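Prenley breakfast room reopens with longer hours

2022-02-26

The breakfast room at the Prenley community hall is open again after being closed for most of January while the kitchen was repainted and rewired. Doors opened at 7 this morning, and 186 people had signed in by the time the kitchen stopped serving.

The room will now run every Saturday until noon, an extra hour compared with last year. The menu is short: toast, eggs, oatmeal, fruit, and coffee or tea. A plate costs $2, and children under five eat free.

Toast is still what most people order. Dorothy Haslam, who manages the kitchen, said the old setup could not keep up on busy mornings because two toasters on the same circuit would trip the breaker. The new wiring gives each stretch of counter its own supply.

"We used to have a line out to the coat rack," Haslam said. "People were waiting 20 minutes for two slices of bread."

Bread comes from the Motari bakery on the corner, which delivers white, whole wheat and rye on Friday evenings. Corrado Farina, who runs the bakery, said he has started cutting the loaves slightly thinner so the slices lift out of the slots more easily.

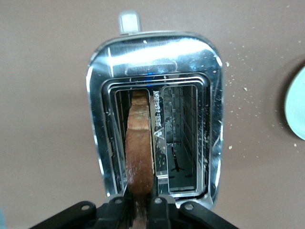
Butter and jam are set out on a side table, and diners are asked to spread their own toast there to keep the serving counter clear. Crumb trays are emptied at 9 and again at closing.

Kanchan Jaiswal, who came with her two sons, said she was glad to see the rye back. "They took it off the menu last fall and we missed it," she said.

Anyone who would like to help with setup can leave a name at the front desk. The next breakfast will be served in one week.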